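A visit to the shared workshop in Gromthorpe
April 18, 2019

I had been promising Kjell Lundgren a visit ever since last July, when he first told me that he and Roald Brekke were going to build a dice-sorting robot in their corner of the shared workshop, and I'm ashamed to say it took me this long to get on the train. It was well worth it! Kjell met me at the station with a bag of pastries from Zacharopoulos (the almond ones, which I can recommend to anybody), and we walked up the hill talking so much that we missed the turning.

The workshop is the old Berkivard building, and members pay 15 pounds a month for a bench and a share of the kettle. I had expected to find the two of them up to their elbows in cables. They were at a screen, though, because for the moment the whole build lives on Roald's computer – the arm, the room, even the floorboards. He has made himself a very homely room for it, with a potted plant on the windowsill and a big blue crate over by the wall, and I could happily have spent the afternoon just wandering about in there.

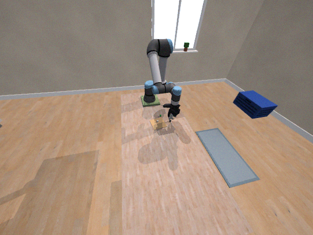
The simulated arm reaching down beside its square board

Kjell's part is the gripper, and he is a patient man. He told me they had got through 398 trial runs since they began keeping a notebook, and he let me leaf through it while the tea brewed. A good many pages just say "dropped it" in pencil. Dice are awkward little things to pick up, and the shadows give them trouble too, as the arm throws a great big one over its own work. Roald wants to move the light, Kjell wants to leave it where it is and make the program cope, and I gathered that this discussion had been going on for quite a while before I came. 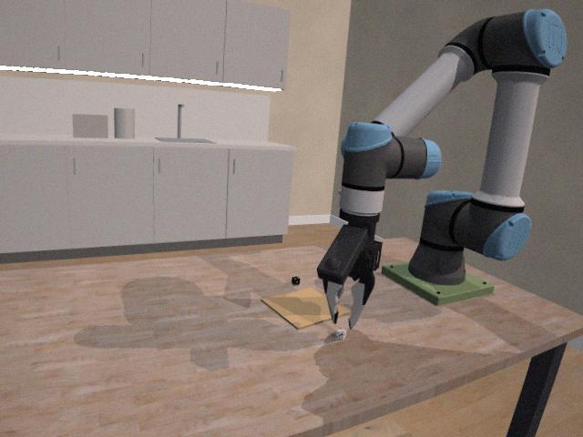 Gripper open over the table, white die in front and black die behind

I was allowed to have a go myself, with Roald at my elbow telling me which keys to press. My first attempt sent the arm off in entirely the wrong direction, which made them both laugh, but my second was almost respectable.

The real bench comes next. They have a sheet of Plultex put by for the base, bought for 50 pounds, and the timber for the legs is stacked behind the door. I asked whether the finished one would get a plant as well, and Roald went off to look for a pot. I caught the late train back with the last pastry in my coat pocket, and I've told them I'll be up again once the legs are on.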